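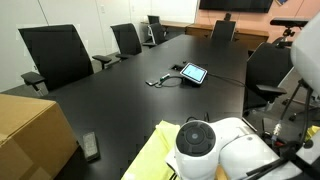 CHAPTER 4
The Arrival of the Arm: Automation and the Ordinary Working Day

Print this chapter | E-mail this chapter

When the packaging firm Benderel bought its first robot arm, management sent staff a memo with the subject line "Exciting News." Seasoned employees went straight to the last paragraph, where the news in such memos is generally kept. It said that no positions would be affected "at this time." The kettle in the lunch room was on for most of the afternoon.

Vlastimil Zelenák had packed and palletised at Benderel for 13 years. He had outlasted two conveyor systems, a barcode scheme called Pivero and a consultant who timed his trips to the washroom. His first question about the arm was who would have to clean it. He was told this was still being worked out, and he correctly took that to mean him.

We begin with Zelenák's question because the literature on automation so seldom does. The usual questions are large ones. How many jobs will go? How many will come back, wearing better shoes? These matter, and we get to them in Chapter 6. But the first changes at a workplace tend to be small and domestic: who fetches, who plugs in, who is rung at home when the thing stops. Economists call these tasks complementary labour. The people who do them have other names for it.
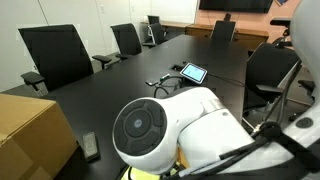
Complementary labour is easy to underestimate on paper. The arm at Benderel was costed against 844 hours of lifting a year, and the lifting did fall. The purchase case had no line for the hours spent looking after the machine, which were put down to "general duties" and so vanished. A robot is drawn in the brochure as a clean white limb and little else, but have it at the end of a conference table and it brings its relations: black cables draped over the housing, more cords curling out of the port in the tabletop, a small white plug, a tablet glowing pale blue among the office chairs. Every one of those items is somebody's job, whether or not it appears in anybody's job description.

Zelenák kept a notebook. By April he had entered 27 stoppages, each with its cause and the name of whoever fixed it. The name was mostly his. His supervisor asked to borrow the notebook and returned it as a procedure, with the company logo on top — a promotion of sorts, though it was the notebook that got it.

In this chapter we look at how tasks are divided when a machine joins a crew, how skill gets recognised (or doesn't), and why training budgets are spent before the training is needed. Section 4.1 starts with the job description, a document most workers last read on the day they signed it.

Key terms: complementary labour; task allocation; tacit skill; general duties

Related chapters
Chapter 3: Conveyors, Clocks and the Clusex Dispute
Chapter 5: Learning on the Job at Schwaiger
Chapter 6: Counting Jobs

Contact the publisher | Copyright and permissions | Back to top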